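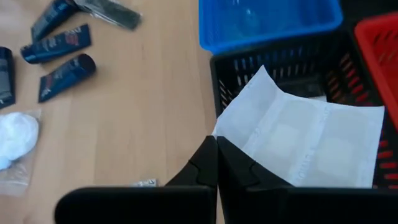
Packaged goods and plastic baskets on a wooden tabletop.

The Return of the Village Shop

When the last grocer in Undero closed its doors, residents faced a journey of 6 miles to buy a pint of milk. The parish had a population of fewer than 2,000, and no retail chain expressed an interest in the site. The building stood vacant for three winters before a group of households proposed to buy the lease and run the shop themselves.

The Undero Community Stores opened in September. It is owned by its members, each of whom holds one share and has one vote, whatever sum they have put in. The smallest holding was set at a level that most families could afford, and those who could not were offered the choice of paying by instalments.

Othmane Ghoneim, who manages the shop, previously ran a similar business in Lacerda. He considers stock to be the hardest part of the work. A small shop cannot match the prices of a supermarket on every line, and one that tries to do so will soon be in difficulty. 'People will forgive us a dear tin of tomatoes,' he says. 'They will not forgive us for having no bread at eight in the morning.'

Bread is accordingly delivered daily from a bakery in Plivine, while dry goods arrive twice a week through a buying group shared with shops in Dokden and Lacerda. The group places joint orders, so that a member may take half a case where a wholesaler would insist on a full one. Waste has fallen as a result, and shelf space is less often given over to goods that sell slowly.

The accounts remain modest. Repairs to the roof cost 3,000 pounds more than had been planned, and the opening of a post counter has been put back until the spring. Wages are paid for two part-time posts. The remaining hours are covered by members on a rota - an arrangement that works well in term time and less well in August.

Membership stood at 100 households on opening day. Applications for the next share issue may be collected at the till.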